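August, Horkdale bench notes, started 4 pm

Wash test on the Wumar detergent, second go. Writing this down while I still remember which jar was which.

Claim on the sachet is that the cold cycle keeps greys from going dull "wash after wash." I don't know what that means as a measurement and neither did the person I called. So I'm treating it as a question about lint and shade and leaving the rest of the sentence to marketing.

Setup same as last time. Cotton jersey, cut from one bolt, edges overlocked so they don't shed from the cut. 11 swatches per load plus two old T-shirts for ballast. Plain water load first, then the supermarket powder, then Wumar. Hermenegildo Figueroa wanted the Wumar load to go first so the drum would be clean for it. I said that was exactly the reason not to. We left the order alone and ran an empty rinse between loads.

Lint trap, dried overnight and weighed on the small balance:
plain water - 136 mg
supermarket powder - 141 mg
Wumar - 129 mg

That looks like a win for Wumar until you remember that I weighed the plain water trap 4 times and got a different number each time, spread wider than the gap between the three loads. The 136 is the middle of those, more or less chosen by me. The balance sits next to the window and the door was open. I would not put any of this in front of a customer.

Shade readings are worse. Teguh Simanjuntak did them by eye against the Flirnden grey cards and I did them again after lunch. We agreed on five swatches out of the eleven. He reads everything a half step lighter than I do. Maybe his eyes are better, maybe the lamp had warmed up by the time I sat down. The cards themselves have been in the drawer for years and the corners have gone yellow, so who knows what grey we're matching to.

Things I still don't buy:
The dose. Sachet says one per load, and gives no load size. At 200 ml of made-up solution we were probably way over for a drum that empty.
The "fiber relaxing" business. Swatches from all three loads felt the same to me with my eyes shut. Teguh said the Wumar ones were softer, but he knew which pile they came from.
The Lacroix report that everyone keeps quoting at me. I finally read the thing. One fabric, one wash, no plain water load at all. You can't say a detergent did something if you never ran a wash without it.

Wrinkles. Hermenegildo thinks we should score them as well, seeing as the garments come out looking slept in whichever product goes in. Fine, but against what? A garment dropped in a heap creases because it was dropped in a heap. If we score it we hang everything the same way for the same time, and someone who hasn't seen the labels does the scoring.

Next time:
Move the balance away from the window.
Blind the swatch piles, letters only, key stays in my desk.
New grey cards if Flirnden still sells them.
Two plain water loads, one at each end.
Ask Wumar for the load size in writing.

Not signing off on the claim. Will tell them so when they call.

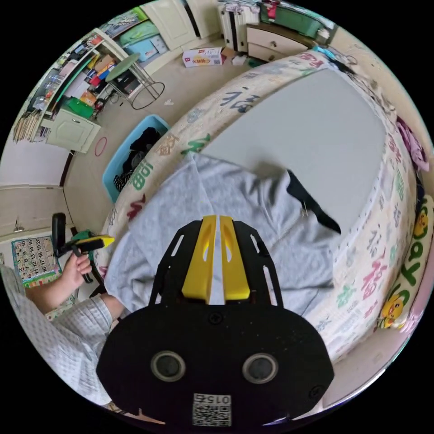
Light grey garment on the bed, crumpled.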